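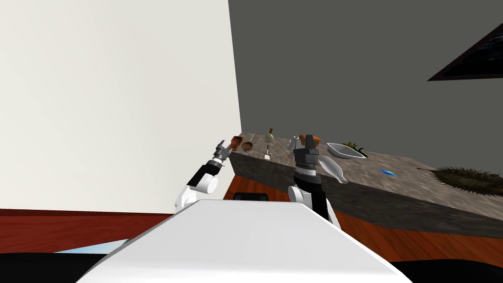
A viewer writes: I started Vastora with the Drarutmont episodes and now I can't tell which season I am in. Did I skip something?

No. The Drarutmont episodes are a separate run of 7, released in April between the first and second seasons. They are listed first on some services and last on others. Either position works, although the second season refers to them twice.

How many episodes are there in total?
The first season has 9. The second also has 9. The Drarutmont run is not included in either figure.

Is Vastora based on a book?
It is based on the comic Vonero, collected in one volume of 417 pages. The first season covers the material up to page 164. The second season departs from the comic after its third episode.

Why was the title changed?
In the comic, Vonero is the name of the river kingdom. The series moves most of the story to the capital, Vastora, and takes its title from there.

Who or what is Tambunan?
Tambunan is the sleeping god whose dreams set the borders of the kingdom. The role is voice only in the first season. The comic shows the character from the opening chapter – readers should expect a different order of events.

Do I need to read the comic first?
No. The second episode explains the borders and the line of succession. The glossary at the back of the comic is useful for place names, which the subtitles spell in more than one way.

Is the ending the same?
The last scene is the same. The events leading to it are not, and two characters who die in the comic are still alive.

Page last updated February 9, 2019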